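From: Vudside Lane resident
To: Clekton Water Group list
Date: 3/31/21
Subject: Re: Sampling results for the private boreholes

On the Clekton Water Group list, the group secretary wrote:

> All,
>
> Good news at last. Anedon have sent through their summary for the
> winter sampling and every borehole they tested on the Vudside side
> came back "within guidance". They are happy for households to go
> back to drinking from the tap and will stop the bottled water
> deliveries at the end of June. The old tannery site is still being
> looked at but they say the solvent is not moving towards the houses.
>
> I suggest we thank them and wind down the fortnightly calls. Unless
> anyone objects I will write to the council this week to say the
> group is content.

I object, so please hold off on the letter.

I have read the summary twice and I don't think it says what the covering email says it says. I'm not a chemist and I'm willing to be put right, but I would like it to be by someone who has seen the lab sheets, and as far as I can tell none of us has. What we have been sent is four pages with a map on the front and one table.

I've set out my worries under headings so people can reply to the bits they disagree with.

1. Which boreholes were tested

The summary says "all participating properties". It doesn't list them. I know of three houses on the lane that asked to be included and were never visited, and ours was sampled from the kitchen tap after the filter, which I pointed out at the time. If you test the water after it has been through the carbon filter, you learn that the filter works. I'd want to know how many of the other samples were taken that way before I told anyone to take theirs out.

The borehole at the bottom of the lane is 300 metres from the tannery fence and it isn't marked on the map at all. Perhaps it was tested and left off by mistake. I would still like to see the number.

2. The one monitoring well that matters

Last summer's report gave 732 micrograms per litre for the solvent in the well just inside the fence. The new table gives 368 for what it calls "the site boundary". People on the last call took that as a halving. It may be. But last summer there were two wells on that boundary, one shallow and one deep, and the new table doesn't say which of them this is, or whether it is the average of both. You can get a very comforting figure by averaging a dirty well with a clean one.

It was also a very wet winter. The water table was up to the bottom of the field gate in places, and I'd expect readings to drop when there is that much more water about. I will believe in a downward trend when I see a dry season reading that agrees with it.

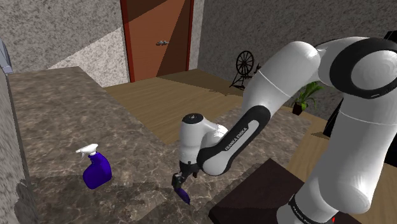
3. Who did the lab work

The samples went to Chantharasri, who may be perfectly good. Anedon chose them and Anedon pay them, and Anedon are themselves paid by the firm that owns the tannery land. I am not accusing anybody of anything. I would just like one set of split samples sent to a lab that the council picks, with the results coming to us at the same time as everyone else. We asked for this in the autumn and were told it would be "considered".

4. The bottled water

The deliveries are said to have cost £2,578 so far for the whole lane. Set against what a new mains connection would cost, that is very little, and I can't see the hurry to stop. Once they end I think we will have a hard time getting them started again, whatever the next round shows. At the least they should carry on until there has been a full year of readings.

5. What I'd like the letter to say

That we've received the summary and can't comment on it until we have the full lab sheets, the sampling log showing where each sample was drawn, and the depths of the boundary wells. That we want the split samples. That the fortnightly calls should go on.

I'm happy to draft it if the secretary would sooner not. I've still got the paper copy of last summer's report if anyone wants to compare the two tables for themselves, and I can scan the relevant pages, though the map is folded badly and won't come out well.

Could those who had their water tested reply and say whether it was taken before or after the filter? Off list is fine if you would prefer not to have it in the archive.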